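Moving the house network off the old router

The router supplied with our broadband line lasted longer than I expected, but by February it was dropping its wireless clients often enough to be a nuisance. The fault was always the same. The 5 GHz radio stopped answering, everything fell back to 2.4 GHz, and after a few minutes the web interface stopped loading as well. A power cycle fixed it until the next time.

I logged the drops with a small script on the desktop, which pinged the router and an outside address and wrote a line whenever either failed to reply. The log came to 313 lines before I gave up on the thing. Nearly all of them were failures to reach the router itself, so the line was not at fault, and I did not bother the provider with it.

The replacement is in two parts. Routing is done by a Seketti box with no radios, and wireless by a separate Peeters access point fed over Ethernet. I wanted them apart so that either could be restarted or replaced without taking the other down. The cost was a little more than a decent combined unit and one extra socket used.

Cabling took up most of the time. The line comes in at the front of the house, at the Hutstead Road side, and the only sensible place for the access point is on the landing. An earlier owner had run a cable between the two, stapled along the skirting and painted over at least twice. It linked at 100 Mbit/s, which usually means one of the four pairs is broken or badly terminated. I re-terminated the landing end and got the same result. Doing the front end as well brought it up to 1000, and on opening the old socket I found the brown pair had never been pushed fully home.

Configuration notes, mainly for myself:

The Seketti will not accept a PPPoE password containing a percent sign if it is typed into the web form. The form reports success and stores the password cut short. Setting it from the command line works.

Leave the MTU at 1492 unless the provider supports larger frames. Mine is supposed to, but some sites stalled at 1500 and I have not looked into why.

DHCP leases were set to 3875 seconds out of the box, an odd figure which I changed to one day. The printer handles short leases badly and disappears from the network if it is asleep when the lease runs out.

I kept the old network name and passphrase, so most devices moved across without being touched. The exceptions were the two smart plugs, which had to be reset and paired again, and the television. The television connected at once but the Stivideo app refused to play anything until I had cleared its stored data. Signing out and back in was not enough.

On the access point I fixed the 5 GHz channel by hand. Automatic selection kept picking a channel shared with weather radar, and each time it thought it had detected something it went quiet for a minute before moving. A lower channel is slightly more crowded here and has not caused a single interruption.

Throughput in the back bedroom is now limited by the line and no longer by the wireless. The kitchen is still poor, as there is a chimney breast in the way. A second access point would fix it, but that means another cable run under the floor, and I would want to lift the boards only once. It will have to wait until the radiator pipes are done.

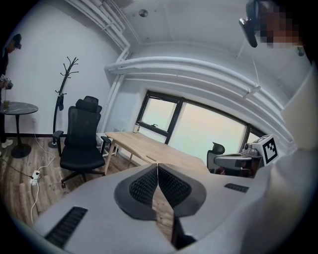

White walls, wood-look floor.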